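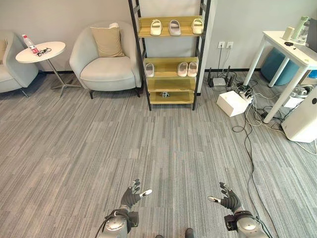
Vol. 6, p. 787

ROLLER GRILL, also hot dog roller or, in the stores, simply "the rollers." A countertop cooking machine made of a row of heated metal tubes that turn slowly and keep whatever is lying on them turning too. It is the best-known piece of equipment in the American convenience store after the coffee urn, and a strong case can be made that it is the most entertaining. The word is also used for the whole group of foods sold from it (see Roller foods, below).

How it works

Each tube has a heating element inside and is driven by a chain or gear at one end of the cabinet. All the tubes turn in the same direction. A sausage resting in the groove between two of them is pushed around by both, so it browns evenly on every side without anyone touching it. Most machines have separate controls for the front and back rows. The usual practice is to cook in the back, where the heat is set high, and hold finished food in the front, closest to the customer. Regulars know this and reach for the front row when they are in a hurry. Those who like a darker, snappier skin will wait and ask for one from the back.

A clear sneeze guard covers the top. Some models add a bun drawer underneath, kept warm and slightly humid, and this small addition makes a wonderful difference to the bun.

Roller foods

For a long time the rollers carried hot dogs and little else. The rule of the machine is that food has to be round enough to roll and firm enough to hold together, and once cooks began treating that as a challenge, the menu opened up in a hurry. Common items now include:

Hot dogs, plain, all-beef or cheese-filled
Smoked sausages and bratwurst
Taquitos and other rolled, filled tortillas
Egg rolls
Breakfast links, sometimes wrapped in pancake batter
Chicken or cheeseburger meat shaped into a tube

The last of these is the most argued over. Fans point out that a cheeseburger in the shape of a hot dog fits a hot dog bun, fits a cup holder and can be eaten with one hand. Opponents say it is a cheeseburger in the shape of a hot dog.

Tapered foods are a problem, as anything narrower at one end will creep sideways along the tubes and finish up against the wall of the cabinet. Corn dogs are rarely sold from rollers for this reason, and because of the stick.

The Lundside chain

The roller grill has seldom had a better friend than Lundside, a regional chain of 73 stores that began as a single filling station in Irotley. Its founders put the machine right beside the register when most of their competitors still kept it at the back near the restrooms. Sales picked up, and the front-counter grill became the chain's trademark. Later stores were built around it, with a curved condiment bar leading away from the rollers toward the soda fountain.

Lundside is also remembered for the Fawzy, a spicy beef-and-pepper sausage rolled in a thin corn tortilla and sold in a paper sleeve. It was meant to run only through September. Customers kept asking for it after the sleeves ran out, and it came back the next spring in a plain wrapper, where it has stayed. The green version, made with roasted chiles, is sold at the Irach stores only and is well worth the drive.

Toppings

Local custom varies a great deal. Mustard, ketchup, relish and chopped onion are found nearly everywhere. Pump-dispensed chili and cheese sauce are close behind, and are usually free with purchase, a generosity that has produced some truly heroic nachos-by-other-means. Pickled jalapeños are standard across the Southwest. In Irotley the accepted topping for any roller item is coleslaw, taquitos included.

Care and cleaning

The tubes are wiped down with a damp cloth while still turning on low heat, and the drip tray under them is emptied at least once a shift. Abrasive pads are avoided on nonstick tubes. Chrome tubes can take more scrubbing but need it more often. Holding times are set by each store and by local health codes, and many chains mark them with small colored clips or a dial at the end of each row.

See also: Condiment bar; Nacho cheese dispenser; Sneeze guard; Soda fountain, self-serve; Taquito.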